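공용 공간 소형 쓰레기통의 봉투 교체 방식과 보관 위치에 관한 연구

생활환경설계 실습 최종 보고서
작성: Stefaniia Hordiienko, Benedikt Koller
지도: Elfriede Wallner

1. 과제의 배경

Imhof 동 1층의 공용 공간에는 뚜껑 없는 원통형 쓰레기통이 여러 곳에 놓여 있다. 이 가운데 본 과제의 대상은 복도 끝 벽면에 붙여 둔 흰색 플라스틱 양동이다. 원래 쓰레기통으로 제작된 제품이 아니어서 봉투를 고정하는 테나 덮개가 없고, 검은색 비닐봉투를 입구에 씌워 가장자리를 바깥으로 접어 내리는 방식으로 사용한다.

1차 면담에서 이용자들이 지적한 문제는 두 가지로 모였다. 첫째, 봉투가 사용 중에 통 안쪽으로 미끄러져 내려간다. 둘째, 가득 찬 봉투를 빼낸 뒤 새 봉투를 찾는 데 시간이 걸려 통이 빈 채로 방치되고, 그 사이에 버려진 음료 잔여물이 통 바닥에 직접 닿는다. 두 번째 문제는 청소 담당자의 작업량과 직결된다. 봉투 없이 사용된 양동이는 따로 들고 나가 세척해야 하며, 세척장이 지하에 있어 왕복 동선이 길다.

본 보고서는 봉투를 씌우는 순서와 새 봉투의 보관 위치를 바꾸었을 때 교체 작업이 어떻게 달라지는지를 정리한 것이다. 쓰레기 발생량 자체를 줄이는 방안이나 분리배출 체계는 다루지 않는다. 해당 주제는 Florian Fankhauser의 조가 별도의 과제로 수행하였다.

2. 용어

본문에서 '통'은 흰색 양동이를, '봉투'는 검은색 비닐봉투를 가리킨다. '걸침'은 봉투 입구를 통의 테두리 바깥으로 접어 내린 부분을 말하며, 접어 내린 길이를 '걸침 폭'이라 한다. '예비 봉투'는 아직 통에 씌우지 않은 새 봉투이다. '개구'는 붙어 있는 봉투 입구를 벌려 통의 입구보다 넓게 만드는 동작을 뜻한다.

3. 대상과 조건

3.1 통

통은 입구 테두리가 바깥으로 말린 형태이다. 말린 테두리는 봉투를 걸칠 때 유리하게 작용한다. 비닐이 테두리 아래의 오목한 부분까지 내려오면 위쪽으로 당기는 힘이 가해져도 쉽게 벗겨지지 않는다. 반면 걸침 폭이 짧아 비닐의 끝이 테두리 윗면에서 끝나면 가벼운 내용물만 떨어져도 봉투가 안으로 끌려 들어간다.

통의 손잡이는 과제를 시작하기 전에 제거되었다. 손잡이가 달린 통을 같은 방식으로 쓰는 경우 손잡이 연결부에서 비닐이 찢어질 수 있으므로, 이 보고서의 결과를 그대로 적용하기 어렵다.

3.2 봉투

봉투는 Marnia의 검은색 제품으로, 3000장 단위로 납품되는 건물 공용 소모품이다. 학과 사무실은 이를 작은 묶음으로 나누어 각 층의 비품장에 넣어 둔다. 봉투 입구의 둘레가 통의 입구 둘레보다 상당히 크기 때문에, 씌운 뒤에는 남는 비닐이 한쪽으로 몰려 주름이 생긴다. 이 주름의 처리 방식이 뒤에서 설명할 작업 순서의 주요 변수이다.

3.3 설치 장소

통은 콘크리트 바닥 위에서 흰 벽에 붙여 놓는다. 왼쪽으로 조금 떨어진 곳에 대형 원통형 화분이 있다. 통행에 필요한 폭을 확보하려면 통을 벽에서 멀리 뗄 수 없고, 화분 쪽으로 밀면 화분 관리를 위한 접근이 어려워진다. 결과적으로 작업자는 통의 정면에서만 접근할 수 있으며, 뒤쪽 테두리의 비닐은 통을 앞으로 당기거나 팔을 뻗어 정리해야 한다.

3.4 면담

면담 대상은 공용 공간을 정기적으로 이용하는 학생과 청소 담당자를 합하여 18명이다. 질문은 봉투 교체 경험의 유무, 교체를 중단하거나 미룬 이유, 예비 봉투의 위치를 알고 있는지의 세 항목으로 구성하였다. 응답은 익명으로 기록하였으며, 담당자의 응답만 역할을 표시해 따로 보관하였다.

4. 기존 방식의 검토

4.1 비품장 보관

기존에는 예비 봉투를 비품장에 보관하였다. 비품장은 잠겨 있지 않으나 통이 있는 위치에서는 보이지 않는다. 면담에서 예비 봉투의 위치를 정확히 말한 학생은 소수였고, 위치를 아는 학생도 교체 도중에 비품장까지 다녀오는 것을 번거롭게 여겼다. 가득 찬 봉투를 묶어 바닥에 내려 둔 채 새 봉투를 가지러 갔다가 돌아오지 않는 경우가 청소 담당자의 불만 사항으로 기록되었다.

4.2 통 바닥 보관

다음으로 흔한 방식은 사용 중인 봉투의 아래, 즉 통 바닥에 예비 봉투를 깔아 두는 것이다. 가득 찬 봉투를 들어내면 새 봉투가 바로 드러나므로 이동 거리가 없다는 장점이 있다. 그러나 사용 중인 봉투가 새면 예비 봉투까지 오염되며, 남은 수량을 밖에서 확인할 수 없다. 본 과제의 대상 통에서도 이 방식을 시도한 뒤 중단하였다. 바닥에 깔린 봉투가 젖은 상태로 발견되어 전량 폐기했기 때문이다.

4.3 벽걸이 보관

최종적으로 채택한 방식은 통 바로 위 벽면에 소형 접착식 걸이를 붙이고, 예비 봉투 한 장을 걸어 두는 것이다. 봉투의 위쪽을 모아 매듭처럼 비틀어 걸면 벽면에 납작하게 붙어 통행을 방해하지 않는다. 걸이에는 한 번에 한 장만 건다. 여러 장을 겹쳐 걸면 무게보다 부피가 문제가 된다. 아래쪽이 통 입구까지 부풀어 내려와 이용자가 이를 쓰레기로 오인할 수 있다.

걸이는 Clota의 접착식 제품을 사용하였다. 벽면에 구멍을 낼 수 없다는 건물 사용 규정에 따른 선택이다. 접착 전에는 벽의 먼지를 마른 천으로 닦고, 부착 후 하루 동안 아무것도 걸지 않았다.

5. 교체 작업의 순서

작업은 다음과 같이 구분하였다. 각 단계의 번호는 기록지의 번호와 같다.

1단계. 가득 찬 봉투의 걸침을 전체 둘레에서 풀고 입구를 모아 묶는다.
2단계. 묶은 봉투를 수직으로 들어 올려 통 밖으로 뺀다.
3단계. 통 안쪽의 상태를 확인한다. 잔여물이 있으면 닦아 낸다.
4단계. 예비 봉투를 펼치고 개구한다.
5단계. 봉투의 양옆을 잡아 통의 입구 위에 펼친다.
6단계. 봉투의 중앙을 통 안으로 밀어 넣는다.
7단계. 걸침을 만들고 남는 비닐을 한쪽으로 모아 정리한다.
8단계. 걸이에 다음 예비 봉투를 건다.

작업의 성패는 대체로 5단계와 6단계에서 갈린다. 봉투의 양쪽 가장자리를 서로 마주 보는 위치에서 잡으면 입구가 타원형으로 벌어지며, 앞뒤의 비닐은 처진 상태가 된다. 이때 중앙을 급하게 누르면 앞뒤의 비닐이 먼저 통 안으로 끌려 들어가 걸침을 만들 여유가 사라진다.

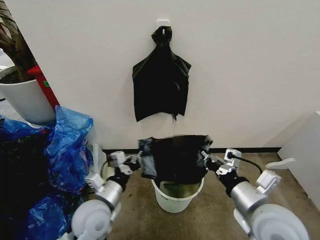 그림 1. 검은색 봉투의 양쪽 가장자리를 잡아 통의 입구 위로 펼친 상태. 위쪽 벽면의 걸이에 다른 봉투 한 장이 걸려 있다.

그림 1은 5단계에서 6단계로 넘어가는 구간에 해당한다. 비닐의 일부가 이미 통 안으로 들어가 있고, 왼쪽에는 접힌 비닐이 겹쳐 있다. 이와 같이 한쪽에 접힌 부분이 남으면 그 안쪽으로 쓰레기가 끼어들 수 있으므로 7단계에서 펴거나 바깥으로 넘겨야 한다. 접힌 부분을 펴는 동안 반대쪽 가장자리를 놓으면 봉투가 한쪽으로 쏠리기 때문에, 기준이 되는 한쪽을 먼저 테두리에 걸쳐 고정한 뒤 다른 쪽을 정리하는 순서를 권장한다.

6단계에서는 봉투 안의 공기도 고려해야 한다. 비닐과 통 벽 사이에 갇힌 공기가 빠지지 않으면 봉투의 바닥이 통의 바닥에 닿지 못하고 중간에 뜬다. 이 상태에서 걸침을 단단히 만들면 공기가 빠질 경로가 더욱 좁아진다. 따라서 6단계에서는 둘레 전체를 밀착시키지 말고 뒤쪽 일부를 느슨하게 둔 채 손등으로 바닥까지 눌러 내린 뒤, 마지막에 뒤쪽을 덮는다. 벽에 가까운 뒤쪽은 손이 닿기 어려우므로 통을 앞으로 조금 당긴 상태에서 작업하고, 완료 후 원위치한다.

6. 걸침 폭의 비교

걸침 폭은 짧은 조건과 긴 조건의 2종으로 나누어 비교하였다. 짧은 조건에서는 비닐의 끝이 테두리를 덮는 정도로만 접었고, 긴 조건에서는 비닐이 테두리 아래로 충분히 내려오도록 접었다. 투입물은 빈 종이컵, 구긴 종이, 내용물이 남은 음료 팩으로 통일하였다.

짧은 조건에서는 음료 팩을 떨어뜨렸을 때 앞쪽 비닐이 통 안으로 미끄러지는 현상이 반복되었다. 종이컵과 구긴 종이만 투입한 경우에는 뚜렷한 변화가 없었다. 긴 조건에서는 음료 팩을 연속으로 투입해도 걸침이 유지되었으나, 외관에 대한 평가는 낮았다. 검은 비닐이 흰 통의 바깥면을 넓게 덮어 정돈되지 않은 인상을 준다는 의견이 있었다.

고무 밴드로 걸침을 고정하는 방법도 검토하였다. Mivia의 폭이 넓은 밴드를 테두리 아래에 감으면 짧은 조건에서도 미끄러짐을 막을 수 있었다. 다만 밴드를 벗기고 다시 끼우는 동작이 추가되고, 벗긴 밴드가 통 주변 바닥에 떨어져 분실되는 문제가 있었다. 기록 기간 중 밴드를 다시 끼우지 않은 사례가 확인되어 최종안에서 제외하였다.

7. 보관 위치의 비교

벽걸이 보관으로 변경한 뒤에는 4단계에 앞서 발생하던 이동이 없어졌다. 통 앞에 선 자세에서 팔을 들어 봉투를 내릴 수 있으므로 교체 작업을 중단할 이유가 줄어든다. 면담에 참여한 학생 일부는 걸린 봉투를 보고서야 교체가 자신에게도 허용된 작업임을 알았다고 답하였다. 이는 처음에 예상하지 않은 응답으로, 예비 봉투의 노출이 안내문과 비슷한 기능을 할 가능성을 보여 준다.

단점은 다음과 같다. 한 장만 걸어 두는 규칙상 8단계를 생략하면 다음 이용자는 다시 비품장에 가야 한다. 실제로 8단계는 가장 자주 생략된 단계였다. 청소 담당자는 아침 순회 시 걸이가 비어 있는지 확인하는 방식으로 이를 보완하고 있으며, 별도의 점검표는 사용하지 않는다.

또한 걸이에서 봉투를 내릴 때 매듭을 풀지 않고 아래로 잡아당기면 비닐이 늘어나거나 찢어진다. 매듭은 한 번만 비틀어 걸고, 내릴 때는 위쪽으로 들어 걸이에서 먼저 뺀 다음 풀어야 한다. 지도 교원은 중간 발표에서 매듭 대신 절취선이 있는 두루마리를 거는 방안을 제안하였으나, 현재의 접착식 걸이는 두루마리의 폭을 지지하지 못하여 시험하지 않았다.

8. 비용

추가로 구입한 물품은 접착식 걸이와 고무 밴드뿐이다. 봉투는 기존 재고를 사용하였으므로 과제 비용에 포함하지 않았다. 물품 신청서는 과제 관리 번호 3378로 제출하였고, 최종안에서 제외된 밴드는 미개봉분을 학과 사무실에 반납하였다.

9. 한계

대상이 통 하나에 한정되어 설치 장소의 영향을 분리하지 못하였다. 벽이 없는 공간, 예를 들어 휴게실 중앙의 통에는 벽걸이 보관을 적용할 수 없다. 기록 기간이 December에 걸쳐 있어 학기 말의 이용자 감소가 결과에 반영되었을 가능성도 있다.

봉투의 두께를 바꾸어 시험하지 않은 점도 한계이다. 얇은 봉투는 개구가 어렵고 테두리에서 늘어나기 쉬우며, 두꺼운 봉투는 주름이 뻣뻣하게 남아 7단계에 시간이 더 든다고 예상되지만 본 과제에서 확인한 내용은 아니다. 통 안쪽의 변색과 잔여물은 육안으로만 구분하였다.

10. 제안

대상 통에는 긴 걸침과 벽걸이 보관의 조합을 적용한다. 걸침 폭은 비닐이 말린 테두리의 아래까지 내려오는 것을 기준으로 하고, 남는 비닐은 벽 쪽으로 모은다. 앞쪽의 주름을 줄이면 외관에 대한 지적을 일부 해소할 수 있다.

걸이의 높이는 봉투의 아래 끝이 통의 입구에 닿지 않도록 정한다. 걸린 봉투와 통 사이에 빈 벽면이 남아 있어야 두 봉투가 서로 엉키지 않고, 쓰레기를 버리는 손의 움직임도 방해받지 않는다.

같은 건물의 다른 통에 적용할 때는 먼저 벽면의 재질과 주변 화분, 소방 관련 설비의 위치를 확인한다. 걸이와 봉투가 설비의 표지를 가려서는 안 된다. 적용 여부는 건물 관리 담당인 Engelbert Sutter와 협의하며, 통별 변경 내용은 부록의 기록지 양식에 따라 남긴다.

부록 A. 교체 기록지 항목

통 위치
교체 전 봉투 상태(정상, 미끄러짐, 찢어짐, 없음)
예비 봉투를 꺼낸 곳(걸이, 비품장, 통 바닥)
생략한 단계의 번호
통 안쪽 잔여물의 유무
걸이에 새 봉투를 걸었는지 여부
비고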